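Open day at the Pluvetti tray works, 17 December 2023

I'd driven past the Pluvetti place in Seten for years without ever going in, so when they opened the doors on Sunday I went (in the rain, on an empty stomach!). Entry was 2 dollars and the line went clear to the gate. They turn out 1260 serving trays a day, in every size from breakfast-in-bed down to the little ones for keys. 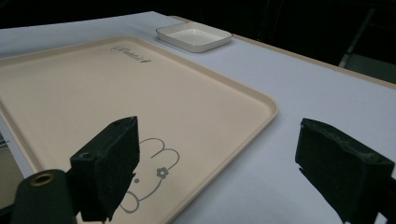 A woman behind me in line said the seconds bin was the only reason she came, and that she'd gotten there too late last January.

The molding hall was loud and wonderfully warm - I hung around there way too long. Then coffee, then the shop, where I bought more than I have cupboards for. 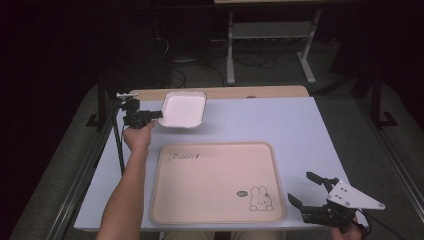 One of the guides told us the Dulisari range sells best to cafes, and that the first 500 went in a week.

Parking is on Tapia Street, and it fills up early.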